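Home Tickets Cells Docs Search

Left arm stalls over tray, fruit cell

13 Mar 2025 — Drahomíra Kadlec
2 min read

Status: open, workaround in place
Cell: Valderrama, two-arm bench
Software: Someo planner, Hallel gripper service

Problem

Left arm stops partway through a pick or place near the tray. No e-stop, no collision flag. Gripper service just goes quiet and the planner sits waiting for it, then times out after 44 seconds. Right arm carries on taking commands as if all is well. Had it 6 times since this morning, always left, never right.

Not a safety stop but I'm treating it like one. If the gripper service comes back late it runs the queued close command straight away, and did exactly that with my sleeve a hand's width off. Keep out of the cell until the queue has been cleared. Please.

Log

1. Restarted gripper service only. Came back, ran fine for 8 picks, then stalled again. Queue NOT cleared by the restart, see above.

2. Swapped the task order so left does mangosteen first, apple last. No difference. Wanted to rule out the object detector as Vollon support keep pointing at it, so went through the wrist views. Fruit is in a loose cluster with the pomegranate off on its own, mangosteen between the fingers and a bit ahead of the tips. Can't see anything there for the detector to trip on. Confidence scores normal on every one, including the pomegranate, which used to be the awkward one.
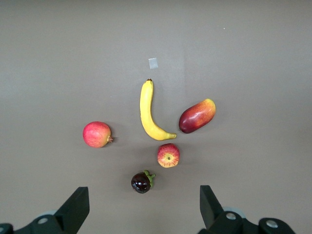 3. Checked timestamps. Wrist stream keeps going right through the stall, so camera link is ok and it's the gripper side that drops. Commands go out, no acknowlegement back. Last good reply is always just before the wrist rotates to come down by the tray.

4. Ran the same wrist rotation with left arm parked up high, nothing in the gripper. Stalled on the 2nd try. So it's the rotation, nothing to do with load or tray contact. Points at the cable or the connector — my money is on the connector but can't prove it yet.

5. Power off, reseated left gripper cable at both ends. Re-strapped it with more slack at the wrist. Power on, cleared queue by hand, homed both arms. Back on the two apples and banana job at low speed.

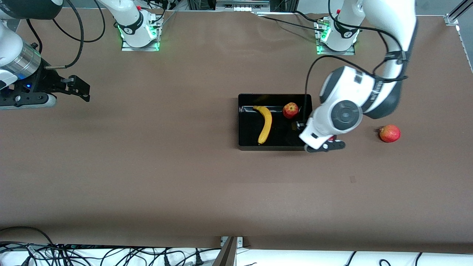

Left gripper by the right rim of the tray, one apple still out on the table.

6. Better but not fixed. One more stall after lunch, same place in the log. Reduced wrist rotation limit in the Someo config and it's behaved since, though it now takes the long way round to the tray and cycle time is poor.

For whoever picks this up

- Don't put the rotation limit back up until the cable is changed.
- After any timeout: pause both arms, clear the Hallel queue, THEN restart the service. Wrong order and the fingers will close on you.
- Green light on the base plates tells you nothing about the gripper. Mine stayed green thoughout.
- Spare cable requested from Vollon, no date given. Have asked them as well why a queued command survives a restart, as that wants its own ticket whatever the cable turns out to be.

Will update when the cable arrives. DK

Previous Next Back to tickets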